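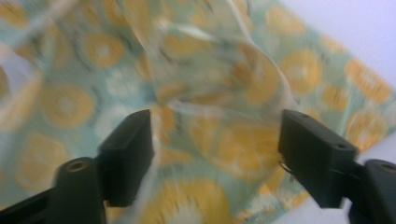
Fabric box, day two

July 16, 2026

Quick one as I've got the iron on. Still sorting the fabric box, which is really three boxes and a Clorkivell carrier bag that has lived behind the bedroom door since we moved. The plan was an afternoon. Ha.

So far: everything out. Everything on the bed. Couldn't go to bed until I'd moved everything off the bed, so that was a late one.

The citrus print is staying. Or flowers, I go back and forth – yellow and orange rounds on a pale sea green, bits of white and soft blue in between like someone's been at it with a wet brush. Got it from Ledgate's when they were clearing the end of rolls. 147 cm wide, and I paid for 225 cm of it, which seemed loads in the shop. Wanted it for a tablecloth. Then for cushions. Now I think tablecloth again, for August, when we've got people coming and the garden table needs covering up (the varnish, don't ask).

Sums, for anyone doing the same. Hem all round, 5 cm turned under twice on the short ends, narrower on the long sides becuase I can't be bothered. Mitred corners if I'm feeling strong. I will not be feeling strong.

Threads everywhere, by the way. Every single piece I pick up sheds on me. I've started keeping a strip of parcel tape stuck to my wrist, sticky side out, and dabbing as I go. Works better than the roller thing.

What's going:
the brown cord, too heavy, never liked it
curtain lining with the rust mark
all the felt squares except the greens
the Greltberg offcuts – lovely wool but what can you make out of a piece the size of a slice of toast

What's staying that shouldn't:
half a duvet cover
stripey stuff, no idea what it is, frays if you look at it
zips. So many zips.

Folding. I've been doing everything to the width of a ruler and standing it upright in the box so I can see the edges, instead of in piles. Anything slippery gets rolled instead. Big prints folded right side out or I forget what they are and buy them again, I have done this, twice, with the same gingham.

Still need thread to match the sea green. The Fu one I've got is 300 metres of nearly right and it looks grey against the cloth in daylight. Might just go with yellow and pretend I meant it. If anyone has sewn a pale print with a bright hem, tell me wether it looked daft.

Right, iron. Box two tonight if my knees allow.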